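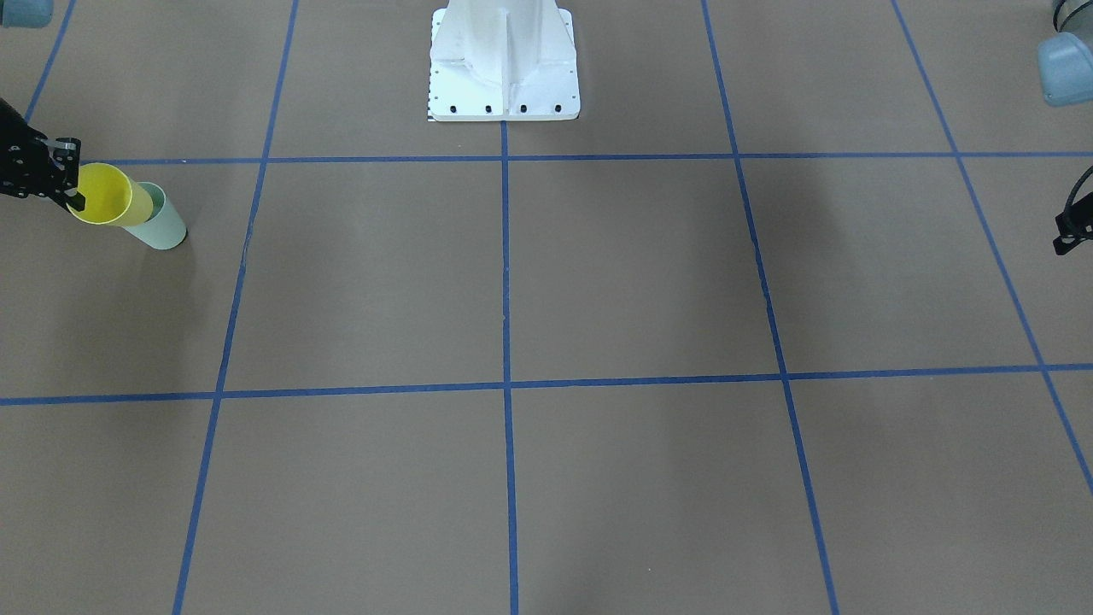
Livestock water: trough size, flow rate and siting
Notes by Maricruz Bañuelos, July
4 min read
2 comments

These notes go with the second session on paddock layout. Fencing was covered in the first and is only mentioned where a fence line decides where a pipe can run.

1. Demand

Daily intake depends on liveweight, air temperature, milk yield and the moisture in the feed. A dry cow on wet spring grass may drink very little from the trough. The same animal on standing hay in a hot spell will drink several times as much. Design for the hot spell.

Work out demand per head for the heaviest class of stock that will use the paddock. In the Droltemby exercise this is the mature cow at 500 kg. Calves at foot are entered separately, at their own weight, and must not be left out on the grounds that they are suckling.

Daily demand (litres) = head x litres per head per day

2. Peak demand

The daily total says little about whether the trough will run dry. Cattle do not drink evenly through the day. How they come to water depends mostly on distance:

- Short walk, water in view: animals come singly or in small groups, and stay for a short time.
- Long walk, water out of view: the herd tends to come together, and the last animals to reach the trough may leave without drinking if the level is down.

For the first case the inflow can do most of the work, and the trough may be small. For the second, the stored volume has to carry the herd through the visit. Take the peak as the amount the whole herd will drink in one visit, and write down the length of visit you have assumed.

3. Storage and inflow

Volume available in a visit = stored volume + (inflow per minute x minutes of visit)

The stored volume is the working volume, measured from the normal water line down to the lowest level the smallest animal can reach. It is less than the figure stamped on the trough. A trough sold as 900 litres should be measured before that number goes into the sum.

Inflow is measured at the trough, with the float valve held fully open and all other troughs on the line also filling. A reading taken at the pump or the header tank is not acceptable. Losses in a long run of narrow pipe are large, and an undersized valve orifice can undo the benefit of a wider pipe.
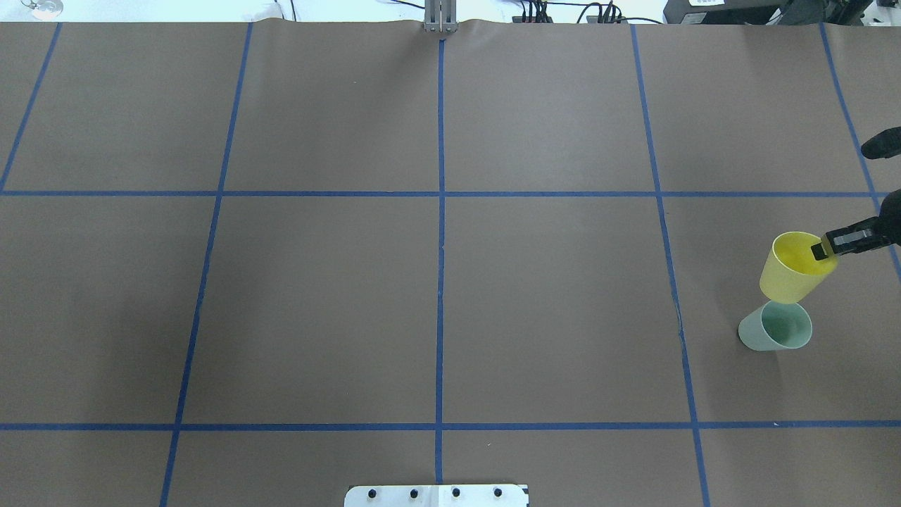 If the volume available is less than the peak, there are several remedies. Increase the pipe diameter on the longest run first, then fit a full-flow valve, and only then consider a larger trough. A larger trough on a poor supply refills slowly and may not be full by the next visit.

4. Siting

Place troughs away from gateways, shade and mineral feeders. Each of these holds stock for its own reasons, and combining them concentrates dung and treading in one spot. On sloping ground keep to the firmest level area, with a stone apron on all sides that stock can use.

Troughs set under a fence line serve two paddocks, but the space along each side is halved when only one is grazed. Check the drinking space as well as the volume. In the Semness layout the volume was adequate and the drinking space was not - younger animals were pushed off until the older ones had left.

5. Exercise

The Manríquez block at Nurkville carries 136 cows in one mob. The far corner of the block is over 900 m from the existing trough. Using your own figures for intake and visit length:

(a) State the daily demand and the peak.
(b) Find the inflow needed if the present trough is kept.
(c) Mark on the plan a site for a second trough and give the pipe run from the header tank.

Show units at each step. Measured values should be marked M and assumed values A.

Shares: 2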